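Ticket 229: Grasp success label disagrees with wrist view
Project: Luscombe grasp labeling study
Reported by: Bahman Ghorbani
Opened: 5/12/26
Status: Open, workaround in place

Summary

The Auer labeling method assigns a grasp outcome from finger width alone. In the latest review set of 40 trials, 6 trials were labeled "held" although the reviewer could find no object between the fingers. The affected trials may not be used in the results table until this ticket is closed.

Step 1. Confirm the reference view

The reviewer is to select a wrist view in which the target lies between open fingers and the label reads "not held." The purple lid was selected.

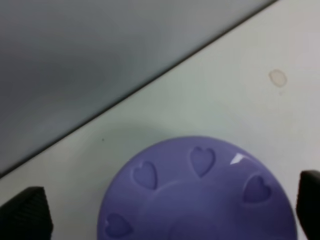
Reference view, target between open fingers. Expected label: not held.

The label was correct for this view. The heart-shaped marks on the lid give the image check enough detail to find the target, and the glare near the rim did not change the result.

Step 2. Check a view with no target between the fingers

The image check was repeated on a view of bare table between the fingers. It returned "no target" as required. A thin curved gray mark near the table edge was flagged as a possible object at the default threshold — the flag cleared when the threshold was raised to 2.
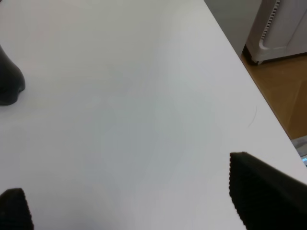

Step 3. Compare the two label sources

Width labels and image labels were exported through Dirotham and matched by trial number. All 6 disputed trials carry a width value saved before the fingers had finished closing. The cause of the early save has not been determined.

Workaround

Use the image label wherever the two sources differ, and record the trial number in this ticket. Assigned to the Boltance software group for review of the save timing.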